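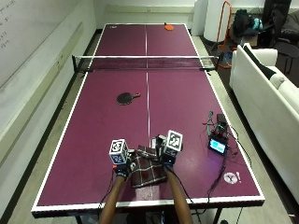
A reader of the Nandari Household Reference wrote to ask why the entry on folding cloth devoted so much space to the surface and so little to the fold, adding that any flat place would surely do. The entry has been revised in response, and the treatment of surfaces now forms a separate article.

# Folding surface

A **folding surface** is any level, raised plane on which cloth is flattened, aligned and folded by hand. The term covers purpose-built laundry tables as well as furniture intended for other uses, among them dining tables, desks, ironing boards, beds and table tennis tables. It is distinguished from a *folding board*, a hinged template placed on top of a surface to give garments a uniform size.

## Characteristics

The usefulness of a surface depends mainly on its height, its extent and its finish. A surface near the height of the hip allows the forearms to reach forward without bending the back. Lower surfaces, such as beds, are commonly used in homes but are tiring over long periods.

Extent determines which articles can be laid out in full. Small towels, napkins and dishcloths need little more than the reach of two hands. Shirts require a greater width so that the sleeves can be spread before they are turned in. Sheets and tablecloths exceed most household tables and are usually halved in the air first.

Smooth finishes let cloth slide freely, which helps when a large piece is being drawn into position but hinders the holding of a crease. Rough finishes catch loose threads. A light covering of felt or cotton is often laid over polished tables as a compromise.

## Table tennis tables

A full-size table tennis table measures 274 centimeters in length and 152.5 centimeters in width, and stands 76 centimeters high. Its dimensions make it one of the largest level surfaces found in recreation rooms, shared houses and workplaces, and its use for sorting and folding cloth is widespread. The net may be left in place, in which case each half serves as a separate working area. Unfolded articles are generally kept on one side of the net and finished stacks on the other.

The painted lines provide a convenient reference. The white edge line can be used to square a hem, and the center line, which runs the length of the table, serves as a guide for halving a cloth lengthwise. Paddles are normally moved to the far half or to one side of the working area.

Damp laundry should not be placed directly on tables with a wooden top, as moisture may cause warping or lift the paint. Irons should not be used on any playing surface.

## Handling of patterned cloth

Checked and plaid cloths are considered easier to fold accurately than plain ones. The stripes of a woven plaid follow the threads of the fabric, so that a fold made along a stripe is also a fold made along the grain. The usual procedure begins with a crumpled cloth, from which two adjacent corners are found by running the fingers along a hem. The cloth is then spread, smoothed outward from the middle and folded edge to edge. On dark grounds with pale lines the alignment of the layers can be checked at a glance.

Printed patterns are less reliable. The print may lie at a slight angle to the weave, and a fold that follows it will tend to open or twist in storage.

Gloves reduce the sensitivity of the fingertips and make hems harder to find, though close-fitting types interfere less than loose ones.

## Institutional use

The laundry at Ikurton, which serves a residence of 700 beds, replaced its narrow counters with 27 freestanding tables placed so that each could be approached from both long sides. Its handling manual, issued by Shaikh Linen Services, assigns 2 persons to any article longer than the table on which it is folded. An inventory taken the following January recorded 2557 folded pieces in storage.

The Undodus system, used in several smaller laundries, marks the table itself with painted lines at fixed intervals. Its similarity to the marking of game tables has been noted, although the spacing of the lines is different.

## See also

- Folding board
- Ironing board
- Linen storage
- Table tennis table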